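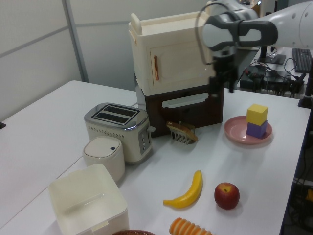

3.2 Keeping the Lalard cell running

I spent more time looking after this cell than I'd like to admit in a paper, so let me go through how we keep it. The toy kitchen stays on the white table between sessions, and the routine starts with the wrist camera cable. We want enough slack that the wrist can turn all the way, but a loop that's too big catches on the appliances (the toaster lever is the worst offender). Tala Aoun and I went through 3 cable layouts before we settled on one.

Next comes the gripper. I open it fully over the pink plate, stop the arm, and look at both fingertips from the head view. If a tip has shifted, I reseat it and run the zero routine again – 80 seconds, and well worth it.
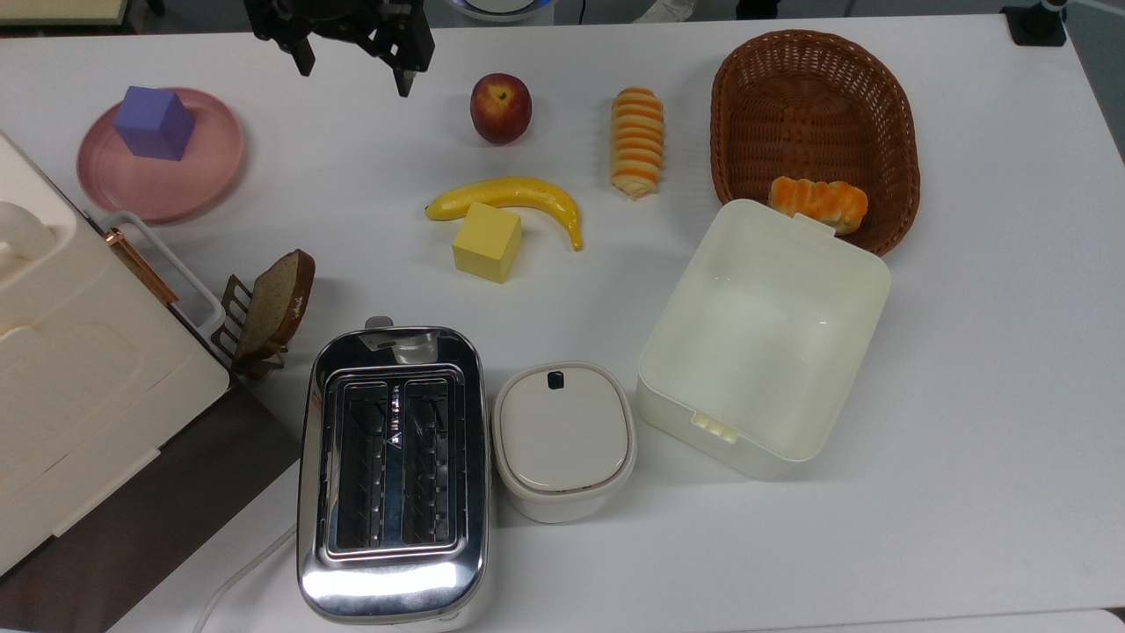
Figure 2. Head view with the gripper open near the pink plate and purple-blue cube.

The strap on the forearm needs its own check. It creeps toward the wrist over a long day, and we lost 78 episodes in January before Terence Yeoman spotted it. Now I mark its edge with a pencil line and slide it back whenever the gap passes 2 mm. I also follow the cable by hand from the strap to the wrist, with the arm stopped, and feel for kinks. Only then do I load the Chou task list and start recording. 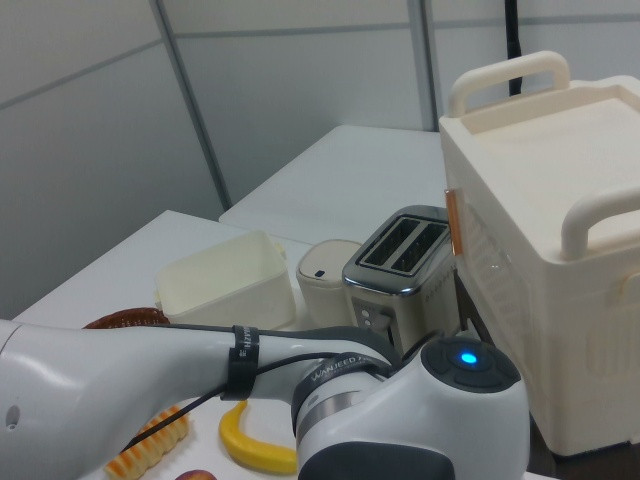
Figure 3. Forearm with its black strap and cable; the indicator on the wrist is lit blue.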